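Cuaderno de taller, kit Drosix en evaluación

¡Qué ganas tenía de ponerlo con el tarjetero! Venimos de bloques y tapas, y el cuero con fundas de plástico es otra historia: dobla, brilla y se escurre. Dejo la pinza de muñeca sobre el borde cosido y la otra para la tarjeta VIP.

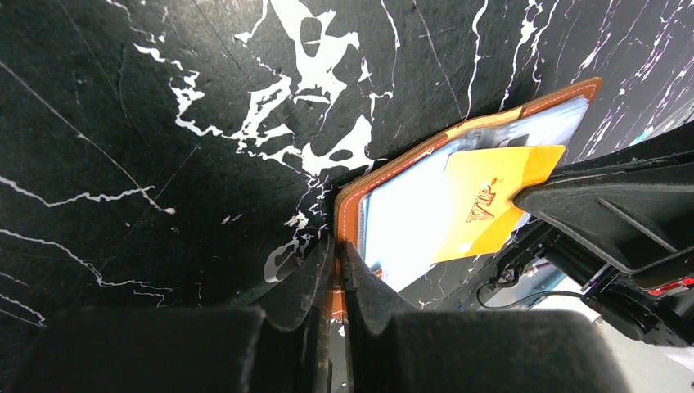 Quintero, mayo

El reflejo en las fundas se come casi todo el blanco, habrá que bajar la exposición antes de repetir. Los dedos, una maravilla (y con lo que pesa el conjunto, no me lo esperaba). Rerneten da 2,000 ciclos por juego; nosotros llevamos 228. Pendiente: pedir a Castside las yemas finas y probar con la tarjeta metida hasta el fondo.

Taller Castside · Contacto · Volver arriba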